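Category: Music > Game Soundtracks > Vinyl & Cassette

Usinine: Original Game Soundtrack (Double LP, Cikton Records)

I've been pestering Cikton to press this one for ages, so forgive me if I gush a bit. Usinine is that odd little factory puzzle game where every machine hums in a slightly different key, and the score is built out of those hums - with a small string group drifting in once you get past the foundry levels. I've played it through more times than I'd like to admit, mostly for the music.

You get 37 tracks over two records, 90 minutes in all, and that includes the Ngau suite in full (the download version fades it out early, which drove me up the wall). Side D is all demos and offcuts. A few of them are rough as anything, but the piano sketch of the title theme is lovely and I wish they'd used it in the game. 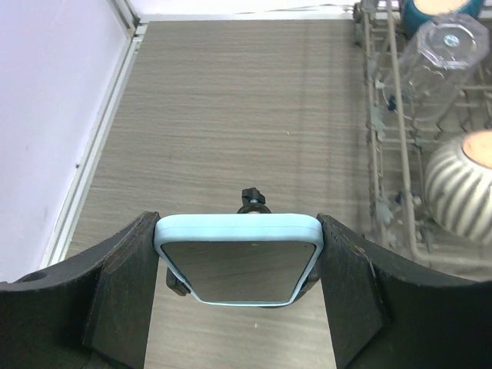 What's in the box

- Two black LPs in printed inner sleeves
- A gatefold cover with the Cludetti map spread across the inside
- A 20 page booklet with sheet music for four of the themes
- A download code for the whole lot, demos included

How it sounds

Quiet, in a good way. I played my own copy start to finish on a fairly ordinary deck and heard one small tick on side B, right before "Night Shift". The bass on the boss tracks is much rounder than on the download, and the strings have a bit of air round them at last. If you only know these tunes through telly speakers you're in for a treat!

Ordering and postage

I've got 153 copies and I don't know yet whether Cikton will do another run. Records go out in stiff mailers with the discs outside the cover, so you shouldn't get split seams - if you'd rather have yours left sealed, pop a note in the order box and I'll leave it be. The cassette is due in December and will have its own page.

Tags: game music, vinyl, double LP, puzzle games, Cikton Records

Last updated: October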